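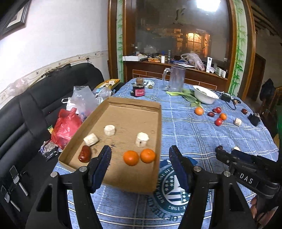

Jaws open over the front edge of the tray, produce inside, plaid cloth under it.

Notebook, hand gripper build, June. Second entry for this version.

Moved from the bench to the round table. The bench has a hard flat top and everything on it behaves too well. The tablecloth gives a bit and slides a bit, and that is closer to what the tool has to cope with.

Tray: shallow brown cardboard. Contents at the start of the run: three pale cylindrical chunks, two small mandarins, one jujube. The tray was not level on the cloth and I left it that way. More mandarins and jujubes on the cloth to the right, with cherry tomatoes, for the loose pickups later.

State of the tool. Two fingers, dark blue padding on both, black frame arms, DAS mount on the right side. Hand-held for now. Ulises wants it on the bench arm by the end of the month. I would like the finger pads settled first, as every pad change moves the contact line and then the jaw zero has to be done over.

Jaw zero done at 9:00, before anything was touched. Closed count 381. Closed again after the tray work and got 381 again, so the new set screw on the linkage is holding. The old one walked. Leave the thread compound on it and do not back it out to "check" it.

Tray wall, pinch and lift. Straddle the front wall, close, raise. Cardboard wall bends inward before the pads take a full grip, and the far side of the tray stays down longer than expected. With the load sitting toward the front the lift is acceptable. With the load pushed to the back the tray pivots in the pads and the contents roll. 4 lifts, 2 of them clean. The other two I put down early. Pad friction is fine; the pads are too narrow for a load that far out. Either wider pads or grip nearer the corner, where the cardboard is stiffer. Corner grip costs nothing, try that first.

Mandarins. Easy singly. Side by side they are a different job: one finger has to go down into the gap and there is hardly any gap. What worked was to come in along the line of the pair, so both fingers pass outside and only one fruit is between them. Coming in across the pair pushes the second fruit away, and then it is a single pickup anyway, but the position is no longer known. For a person holding the tool this is nothing. For the arm it means another look at the tray before the next move. Noted for Ulises.

Pale chunks. Upright is best, the pads find the sides and the cut face stays on top. On its side, the chunk turns as the jaws close unless they are square to its length. The skin of glue at the lower edge of the left pad catches on it. Trimmed the glue with a blade, not perfect yet.

Jujube. Smallest thing in the tray and up in the corner, so the two walls block the fingers from most directions. Got it by coming in on the diagonal with the jaws barely open. The wrinkled skin grips well once it is between the pads. Did not manage it from straight above. The fingertips are too thick for that -- the padding wraps over the end and adds depth where I least want it. Next pads stop short of the tip.

Cable. Keep it on the right and behind. Early in the session I had it under my wrist and it pulled on the tool during the slow lifts, which I first blamed on the linkage. Wasted a good part of the morning on that. If the lift feels heavy on one side, look at the cable before opening the frame.

Screws on the frame arms: both checked for slack at the end, none found. Pads show no tearing. Slight shine on the left one where the tray wall runs.

Hortensia read the draft of this and asks why the pad width is not written down anywhere. Fair. Measure it before the next set is cut and write it on the inside of the parts box lid.

To do:
Corner grip on the tray, same load.
Cut pads short of the fingertip, keep the old pair.
Rest of the glue off the left pad.
Cable clip on the forearm side.
Repeat the jujube from above with the short pads.
Jaw zero before and after, write down both.

Cherry tomatoes not tried. They wait until the glue edge is gone.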